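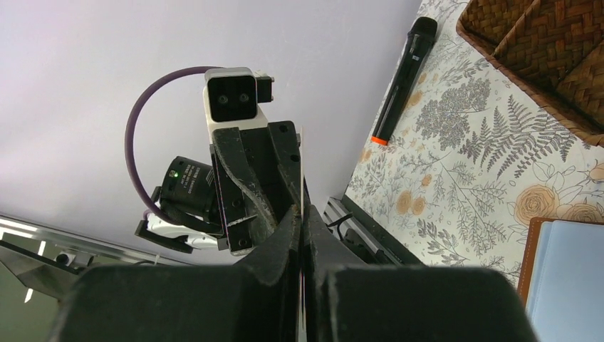

Ticket 2965: Cards won't slide into the new sleeves
Product: Prostbridge card sleeve, standard, box of 50
Opened by: Sigrun Lundgren
Opened: Thursday, August 9, 2018
Status: Solved

Hi all! First of all, I love these sleeves. We switched our whole card drawer at Oyewole over to them and it already looks a hundred times better than the shoebox did. But I have one stubborn problem and I'd love to get it sorted before the next batch.

Our thin cards go in like a dream. Paper ones, card stock ones, the little blank ones we use as dividers, all fine. The plastic ones are the trouble. They go in about halfway and then grab, and if I push any harder the sleeve starts to bow out at the seam. I have 296 plastic cards to get through and so far 15 are done, which took me most of a morning (with coffee, but still).

What I've tried so far:

Turning the sleeve around and loading from the other end. No change, the other end is closed. Don't laugh.

Squeezing the long sides of the sleeve so the mouth pops open. This helps a lot with getting started! Then it grabs in the same place.

Wiping the card with a dry cloth. A tiny bit better, or maybe I just wanted it to be.

Putting a card in with a slip of paper behind it. It went all the way down on the first try and I cheered out loud. Then I couldn't get the paper out again without the card coming along.

Leaving the box open overnight in case the sleeves needed to relax. They did not relax.

The worst ones are the gold cards. They're the glossy golden-yellow kind, the size of a credit card, with the dark brown cartoon on them and the row of tiny digits down near the edge. I adore these cards, they're the best looking thing in the drawer, so I really don't want to scratch them.
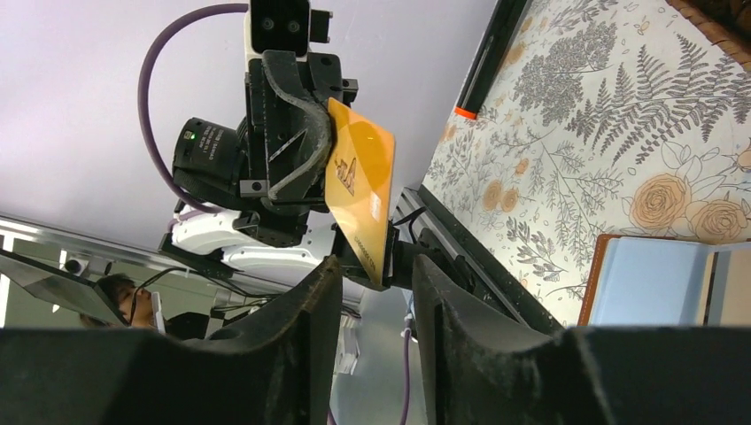

Eilif Dalen: Had the very same grab with my Privwood cards. Do you load yours short edge first? I did, and the corners caught on the seam every time. Try tipping the card a few degrees so one corner goes in ahead of the other, then straighten it once it's past the halfway point. Also check the lot code on the bottom of the box. Mine ended in J and those ran narrow.

Sigrun Lundgren: Ooh, yes, short edge first, flat on. Box code ends in J too! Going to try the tipping thing right after lunch.

Orsolya Kozma: Support here. Thanks for such a thorough write-up, Sigrun. Lots ending in J were cut for thin card stock and should have carried a green sticker saying so. Is there one on your box?

Sigrun Lundgren: No sticker anywhere. I even looked inside the lid.

Orsolya Kozma: Then it was labeled wrong on our end. I'm sending you replacements in the wider cut, enough for all of the plastic cards. Keep the J boxes for your paper ones, they're good sleeves for that. Please don't use the paper slip method with glossy cards. Grit gets caught between the two and leaves fine lines.

Sigrun Lundgren: Wonderful, thank you! Update on tipping: it works! One corner first, ease it down, straighten up, done. I got four gold cards into the narrow sleeves with no bowing at all. I'll wait for the wide ones for the rest, but Eilif, that's a great trick and I'm using it forever.

Hjørdis Eide: Does the wider cut still fit the Jultulau drawer trays? Mine are already snug.

Orsolya Kozma: It does, with the divider moved over one slot.

Sigrun Lundgren: Wide sleeves came this morning. Tried a gold one first, naturally, and it dropped straight to the bottom and came back out with one finger. Tried ten more just for the fun of it. Please close this, and thanks again, everyone! I'll start a separate ticket for the label strips, they curl.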